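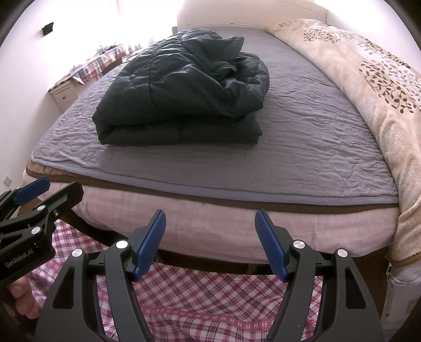 Two hand-held grippers at the foot of the bed, dark quilted piece folded on the coverlet.

Home | Data | Grippers | Downloads | Contact

Last updated: 11 March 2024

# Ristel Bedroom Set

Welcome, and thanks for stopping by! Ristel is a small collection of two-handed recordings of people handling soft, bulky things on beds, and we put it together to compare finger pads and jaw openings on the kind of fabric that gives grippers the most trouble. If you have ever watched a pair of jaws close on a puffy fold and come away with only the outer layer, you already know why we wanted this.

## What's inside

- 706 recordings, each with a left-hand and a right-hand view
- 33 different textile items (coats, blankets, pillowcases, a few towels)
- 2 jaw settings, which we call narrow and wide
- a plain text note with each recording, written by the person who held the grippers

The whole set was recorded in bedrooms in Nyitrai, with whatever bedding was on the bed that day. We asked people to leave the room the way they live in it, so you will meet plaid sheets, patterned blankets and plenty of strong window light.

## How we compared the grippers

Both hands use the same type of gripper, black with ribbed or finely textured blue pads, and the person works it directly by hand. For padded clothing we settled on a simple routine: spread the item out, bring the sleeves in, fold up from the hem, then square the stack.

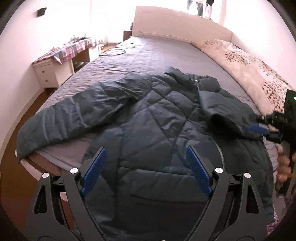

Sleeves were the part we argued over the most. With the wide setting it's easy to get around a thick sleeve, but the grip lands all over the place, and with the narrow setting you have to come in flatter and pinch at a seam (we got pretty fond of seams!). Zippers deserve their own warning. A pad that catches the teeth will drag the whole front panel along, so recordings where this happened carry the tag `zip_drag` and are kept in the set.

## Known problems

Bright windows wash out the far end of some rooms, and our exposure settings from August were worse than the later ones. The Brillen controller logs also start a moment behind the video in the first batch. Please use the `offset` column before lining anything up, and write to us if a value looks off to you.

## Using the data

You're welcome to use Ristel for research and teaching. Please credit the Bellosmont project, and do tell us what you tried with it, even if it went badly. We love those messages.

1880 downloads | 33 comments | Share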